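Against the Supreme Champion

I have stood at the rail of a sheep ring for the better part of my adult life, and I would like to make a case against the broad ribbon. I don't mean shows in general. I like shows. I like the smell of the shed, the tea in the big urn, and the sight of a grown man combing the leg wool of an animal that will roll in something the minute it gets home. What I have gone off is the last class of the day, where the best of every breed is led out and one judge, by now sunburnt and wanting his dinner, has to say which is the best sheep.

Best at what? It's a fair question and I have asked it of several judges, who looked at me as if I had asked what the sheep was thinking.

Consider what goes into the line-up at Fleltdale. There is a terminal sire with a back you could play cards on. There is a longwool ewe with fleece to her ankles and, very likely, no idea where she is. There's a hill ewe, who knows exactly where she is and where the gate is. Someone will have brought a dairy ewe, and she will be placed last, because she looks like a dairy ewe. Each of these has been bred for a different job on different ground, by people who would not swap with each other for money. To rank them is like ranking a wheelbarrow against a kettle.

The terminal sire wins. He has won every year I can remember bar three, and in one of those he was lame.

I don't blame the judge. Put in the middle of that ring I would do the same, because the big meaty ram is the one you can see from the back of the crowd. He fills the eye. You can't see from the rail that the hill ewe has reared twins on rushes and spite for six seasons without once troubling the vet. You can't see feet that never need trimming. You can't see a ewe who lambs at two in the morning in sleet and has the thing dry and fed before you've found your other boot. The qualities I would pay for are mostly the ones that keep me in bed, and there's no class for that.

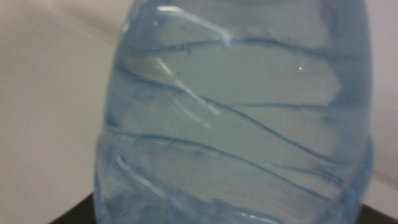 Which brings me to the matter of preparation. When I started, you washed a sheep's face and hoped. Now there is a product for the face, another for the legs, and a whitener that costs more per litre than the whisky I keep for visitors. I've seen rams trimmed so square they could be stacked. There are people who start in May for an August show, keeping the animal rugged and indoors and fed like a visiting bishop, and then it goes out to work in the fall and melts. I bought one of those rams once. He was a first-prize shearling and he had a lovely head. He covered 33 ewes, in the sense that he was in the same field as them, and by the third week he had lain down under the hedge and would not discuss it.

The people who sold him to me were perfectly decent, I should add, and offered me another, which I took. That one worked. He had never been placed anywhere. I have tried not to draw too large a conclusion from two rams, but I notice that I bring it up at every opportunity.

The usual defence is that the championship brings people through the gate. I've heard it at the Fleltdale meeting so often that I could give it myself, with gestures. The public likes a winner, the paper likes a photograph of a sheep in a sash, and the feed merchant likes his name on the cup. All true. I'd only say that I have watched the public during the supreme, and the public is over at the sheepdog trial, or in the queue for a burger, or at the pen where a child is letting a lamb eat the schedule. The ones left at the rail are the exhibitors and their relations, and about half of those are sulking.

A second defence is that competition improves the breed. I want to be fair to this one. There are breeds that would be gone by now if a few stubborn families hadn't kept turning up to be beaten by each other. The breed classes do that work. A person who has kept the same kind of sheep for forty years, standing next to another person who has done the same, being told by a third that her shoulder is a touch coarse – the sheep's, one hopes – is going to go home and think about shoulders. That's useful. Being told that your longwool has come second to a ram of another breed teaches you nothing you can act on, short of buying the ram.

And plenty of people do buy the ram. I could name you a valley where, after a good run of championships, everyone went over to the same heavy-boned type inside five years. It was a wet valley with poor grass. The ewes needed help at lambing, then the lambs needed help at sucking, and then the owners needed help generally. The old type was hard to find by then. A few were still up on the Visser place, where they had never got around to changing, and those ewe lambs went for a price that made people take their caps off. I think of that when I'm told the ribbon does no harm.

So what would I put in its place? I have a scheme. Everyone at the rail has a scheme, and mine has been turned down twice, so it must have something in it.

First, a class for the working ewe, four crops of lambs or more, shown straight off the field with the muck on. No washing, no trimming, and a points deduction for any sign of whitener. She must come with her lambing record, written down, and the judge must read it before he looks at her. Half the marks go on the paper and half on the feet, udder and teeth. I would dearly like to see what turned up. I suspect some of it would be ugly enough to frighten the horses two rings over.

Second, a class for a ram and five of his daughters. A single ram can be feeding, luck and barbering. Five daughters are harder to barber. The objection raised to this was pen space, and I concede it would take some hurdles.

Third, and here I lost the room, let the last event of the day be an auction of fleeces, with the growers made to stand beside them and explain themselves. At the moment the fleece table at Fleltdale is in a tent behind the generator, where the wool is judged by someone who cannot hear himself speak, and then most of it goes home in the same bag it came in. It is worth next to nothing to the merchant, we all say, and so we treat it like next to nothing, and then we are surprised. I've met handspinners who will drive half a day for a clean hogget fleece of a breed they like. They come to the show with cash. They can't find the tent.

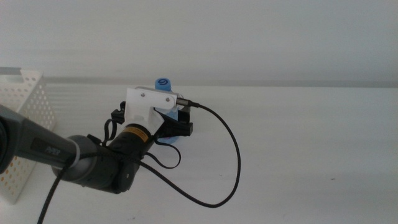 Trotance, May

I wrote the part above over the winter, when a man has time to be against things, and I'm adding to it now from the upstairs table with lambing nearly done and my opinions in somewhat poorer repair. The schedule for this year's show arrived with the seed bill. I read it standing up. The supreme championship is still there on the back page, in bold, with the cup.

There is, however, a new line on page three. It says "Ewe, any breed, having reared lambs in each of the past four seasons, shown in natural condition." No entry fee. The prize is a bag of mineral lick. It doesn't mention the lambing record, and "natural condition" is going to be argued over until the marquee comes down, but I know my own scheme when I see it, even with its legs cut off.

I should be pleased and I am, mostly. The trouble is that I now have to enter. Having gone on about it to anyone who held still, I can hardly turn up with my hands in my pockets. I've been round the ewes every evening this week trying to choose, and what I've found is that I don't look at their records at all. I look for the one with the nice head. There's a ewe in the Wetine field, plain as a gatepost, who has never had a single lamb or a sick day, and I keep walking past her to admire her cousin, who has a bad quarter on the left and carries herself like a duchess.

I've gone so far as to wonder whether rain water would count as washing. If you were to leave a ewe out in a good shower the night before, on the clean side of the hill, that would be weather. I don't see how anybody could object to weather.

The plain ewe it will be, I think. She'll hate the trailer. She will certainly hate the halter, and I've got until August to persuade her that walking beside me in a circle is something a sensible animal might do. We had a first go at it last night after tea. She took me through the nettles, along the ditch and back to the gate, where she stood with a very level topline while I got my breath. If there's a judge in the county who marks on that, we have a chance.

The entries close at the end of the month. I still think the supreme should go.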